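Obituary writer / family notices editor, Hutchins office
38 shares | 6 comments

Stultura publishes death notices and longer obituaries for 177 small papers that can no longer afford to keep anyone on the desk. We need one more writer, part-time to start, with a path to full-time if the work holds up. We say "if" on purpose. Advertising money in this trade comes and goes, and we would rather put that in the ad than have you hear it in your second month.

The job is simple to describe. A funeral home or a relative sends in a form, sometimes complete, often not. You call the family, check every name and date, and write a piece the paper can run. Most are short. A few each week run longer, and those are the ones people apply for. Please be aware that they make up a small part of the work. The rest is spelling, service times, and who is listed as surviving whom, which causes more trouble than you might expect.

We have read plenty of ads that promise a "calling." We don't know what that means on a payroll form. You will be on the phone with people who are having a bad week, and some will be short with you. Others will want to talk for an hour when you have four notices due by 3 p.m. We would like someone who can manage both kinds of call without a script.
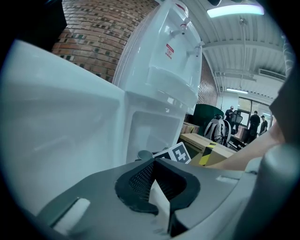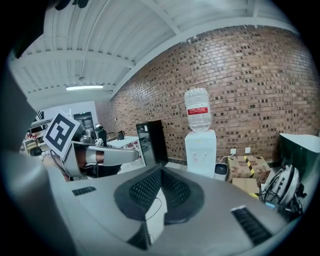 Indoors, two views.

What we want:

– At least 2 years of paid writing or copy editing. Newspaper work is good, but so is court reporting, parish newsletters, or anything else where a wrong name got you a phone call.
– Clean, plain English. If your sample says that a person "lit up every room," we will ask how you checked.
– A decent phone manner and legible notes.
– Comfort with saying no. Families ask us to leave out a first wife or add a degree that was never finished. There are rules for this, and you will be the one explaining them.

What we don't need: a degree in journalism, a social media following, or a cover letter about how death has always fascinated you.

On software. We tried one of the programs that writes a notice from a form. It gave a retired bus driver a navy career. We still use a tool called Perklow to sort incoming forms and catch missing fields, and it does that fairly well, but every word that runs is written and read by a person. If that changes, we will tell staff before we tell the papers. You are free to doubt that. Ask about it at the interview.

Hours and pay. Shifts are four days a week, including one weekend day, because notices don't stop on Friday. Pay is hourly and will be given to you in writing before the interview, so that neither side wastes an afternoon. Training is paid. Parking at the Hutchins building is free, and the Retitz bus stops across the street, though we would not bet a deadline on it. After six months you can ask to work from home two days a week. Most people who have asked got it.

How to apply. Send a resume and one obituary of no more than 2,000 characters. Write it about a relative who has died, with the family's permission, or about a public figure from before 1900. Leave out anything you can't confirm, and add a short list of where each fact came from. We read the list first.

Everyone who makes the first cut gets a 40-minute editing test with a real form, names changed. There are mistakes in it. We don't say how many.

Applications close at the end of November. We answer all of them, including the ones we turn down, though it may take us a couple of weeks. No recruiters, please.

38 shares | 6 comments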